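About Us

Vetulari is a small archive and music club in Standdale. We collect recordings, posters and stories of the local beat and folk-rock groups, most of whom never made a proper album. The club was started by Ihor Symonenko, who came to Standdale as a young sound engineer and played bass in Prornik for three years.

Prornik was the best known band of our town, although "best known" means here that people in the next town had also heard of them. They made one single, pressed in 500 copies by the Lytvynenko studio on Mill Street. The A side was sung in English and the B side had no words, as the singer had lost his voice that week. If you own a copy with the green label, please write to us. We have only the blue one.

Our collection has now 731 items. The biggest part is reel tapes, and after them come handbills, letters, set lists and photographs. We also keep Ihor's first amplifier, which he built himself and which still hums in the key of G, more or less. Every tape is listened to from the beginning to the end before it gets its number, so the catalog is growing slowly. At the moment we work on the tapes from the Lytvynenko family — there are six boxes of them, and the writing on the lids does not always agree with what is inside.

Each February we hold a listening evening, where we play what was transferred during the year. Former members of the bands often come and correct our dates. The entrance is free, but the room is small, so please tell us if you wish to come.

We do not sell copies of the recordings. The rights belong to the musicians or their families, and we ask them each time before something is played in public. Researchers and relatives can listen at our place by appointment.

This page was last changed on 7 November 2024. Corrections of names and band line-ups are always welcome, also small ones.

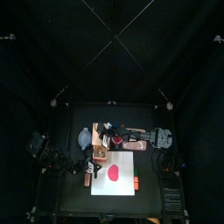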